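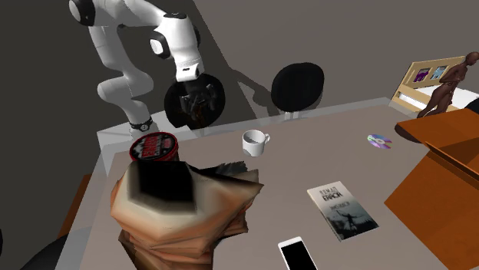
The large table and the black chairs

About Akyol

Akyol is a small maker of Turkish delight in Tatstead. We make lokum, which is the Turkish name for it, and also nut brittle and a soft almond paste. Everything is sold in our shop at the front, or sent by post in a flat box.

The company was started by Sevim Güler and Necati Karabulut. Sevim learned to cook lokum from her aunt, who made it only for weddings. Necati was a bookkeeper and he is still our bookkeeper, but he also cuts and packs when there are many orders. The name Akyol was the family name of the aunt. Many customers think that one of us is called Mr Akyol, and we answer to it on the telephone.

How we make it

Our lokum is sugar, water, starch and a little lemon, and after this comes the flavour. We cook it slowly and stir it all the time. Then it is poured into trays and it stays there until the next day. We do not put gelatine in it. Melahat Işık is responsible for the cooking and she does not like to be spoken to in the last part of it, when the paste becomes heavy and begins to leave the side of the pan.

We have 28 flavours in our recipe book, but you will not find them all in the shop on the same day. Rose, lemon and pistachio are always there. Sour cherry comes in August and stays as long as we have cherries. The coffee one was an idea of Riaan Makhubela, who joined us to look after the shop and the post orders, and it now sells better than the mint. 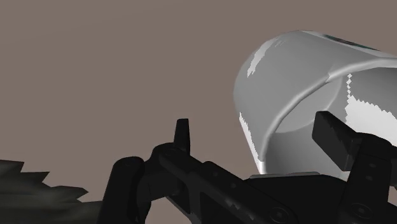 Home cooks often write to ask us for a recipe, and we are happy to send one. It is written in cups, because Sevim's aunt never owned a scale. People worry very much about which cup is the right one. Any cup will do if you use the same one from the beginning to the end, and a white one like the cup tipped over in the picture is as good as a measuring jug. Fill it to the same height each time, and level the starch with a knife. If you prefer grams, take 700 grams of sugar for a small tray and ask us for the other amounts.

Classes

Nazmiye Eren teaches our evening class for beginners. There are 6 places and it lasts three hours. You will cook one tray, and while it rests you will cut and roll another tray that we made the day before, so you do not go home with nothing. Please wear short sleeves and closed shoes. Hot sugar sticks to the skin and we take this seriously. 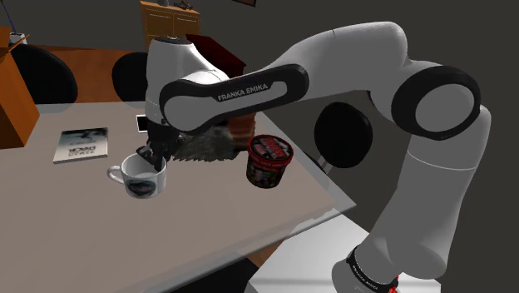
Children are welcome from the age of twelve if they come with an adult. The adult also needs a place in the class. We give tea in the break, and anybody who has eaten enough sweet things by then can ask for the salted almonds.

Gifts and larger orders

We make boxes for weddings, for Bayram and for the end of the school year. The boxes are printed for us by Beline, and we can add a name or a short greeting inside the lid. For larger orders please write to us early, especially before the winter holidays.

Visiting us

The shop is on the ground floor, next to the bicycle repair. There is one step at the door, and we have a ramp, so please knock on the window. We open at nine in the morning and close at five.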